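Srour Cloth Handling Set: collection rules

Maintainer: Surachet Sitthichai, Nuveck
Status: in use since July

Scope

These rules cover two-handed cloth tasks recorded with hand-held grippers at the Skeswood site. Drutitz recordings follow their own sheet and shouldn't be merged with these.

Before a session

1. Check the marker faces on each gripper for scratches and lifting corners. Replace a damaged face before recording.
2. Wipe the finger pads. Lint on the ribbing changes the grip.
3. Confirm that everyone in the work area has signed the consent form, including passers-by on the mezzanine.

During a session

Keep each episode under 300 seconds. Hold the cloth by the fingertips of the gripper, and don't steady it with a bare hand. If it's dropped, pick it up with a gripper and carry on. Mark the episode "recovered" in the log. After three drops, end the episode and start over.

Faces

All faces are blurred before release, bystanders included. A second person checks every clip. Report a missed face to the maintainer and the clip will be pulled.

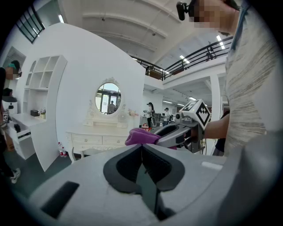 Known gaps

Mirrors are a weak spot for the blurring tool, so reflections are checked by hand. In version 2, 17 episodes are withheld until that's done. Labels use Canadian spelling ("grey", "colour").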